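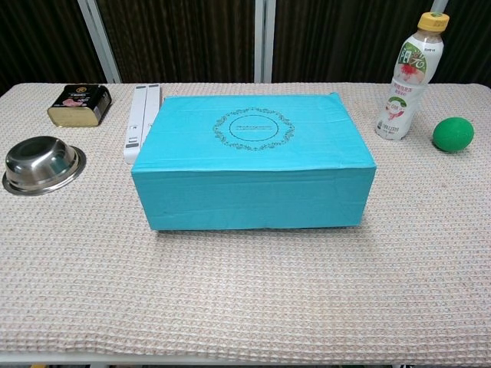
The table at Drultau, with the turquoise box, the upside-down steel bowl and the green ball.

Questions about the dropped-object fault

Last updated 2026-09-06

What went wrong?
In February the Skarkico arm at our Drultau site began letting go of things partway through a move. It would close on an object, report a good grasp, lift, and then carry on to the drop point with nothing in its fingers. The log still said "success."

How often did it happen?
We went back over 196 logged picks and found 13 where the object never arrived. Skarier, who supplied the grasp software, called that an acceptable rate. We don't think a rate is acceptable when the machine has no idea it missed.

Which objects gave trouble?
The bowl, mostly. Turned over like that, it offers a polished dome and a wide flat rim, and the arm kept going for the dome. The ball came second. The box was fine when gripped across its short side and poor any other way. We have no useful numbers on the drink bottle, so we won't guess.

Was it the tablecloth?
That was the supplier's first theory: the waffle weave confused the depth readings. We swapped in a plain cloth and the arm dropped the bowl anyway. The beige one went back on and has stayed.

So what was the cause?
Our best answer is the grip check. It looked at finger position once, right after closing, and never again. Anything that slipped later was invisible to it. Skarier has not agreed with this in writing - they prefer "environmental factors."

Was anyone hurt?
No. A tin did go off the back edge during a fast move, and on a day with someone standing there it could have hit them. We reported it as a near miss.

Is it fixed?
Ask us later. Update 194 checks the grip all through the move and stops the arm if the fingers close further than they should. It has now run more than 100 picks without a false success. That sounds nice, but the old version had clean stretches too.

Can I go back to full speed?
Not at Drultau. Keep the arm at half speed and stay behind the floor line whenever it is powered, even if it looks parked.

Does this affect the Dervishi cell?
It runs the same grip check, so assume yes until it has been updated. The claim that its newer fingers make the problem go away came with no test results. If you see an empty hand and a "success" in the log, press stop, leave the object where it landed and save the log before you restart.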